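I've wanted to try the Larnov hand-held gripper kit since October, mostly because the idea is so simple. You get a pair of grippers, you carry them around, and you pick up ordinary stuff the way you want a robot to do it later. No arm to bolt down, no programming course. The pair costs $1,798, and a single one can be rented for $700 a month.

Ok-hee Ban, who handles sales for Larnov, had me squeezing things inside of 2 minutes. The handle feels like a chunky stapler (a nice one!) and my thumb was only a little sore by lunch. I went after whatever was lying around, and I have to say bottles are harder than they look. 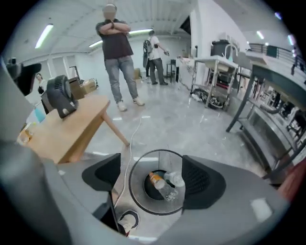
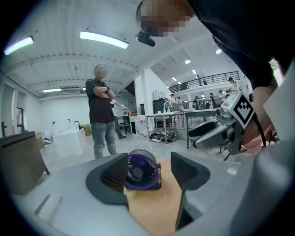 Larnov's hand-held gripper at a mesh wastebasket, top, and at a small desk fan.

The software, called Trenel, is where I got grumpy. Sorting over an hour of clips meant clicking through the same menu again and again, and I lost one batch when I named it wrong. Ban says a fix is coming. I'd also like a softer grip and a longer cable, please.

Would I buy it? For a small shop that already owns an arm, yes, I think so. For me at home, I'd rent one for a month, have a ball with it and send it back.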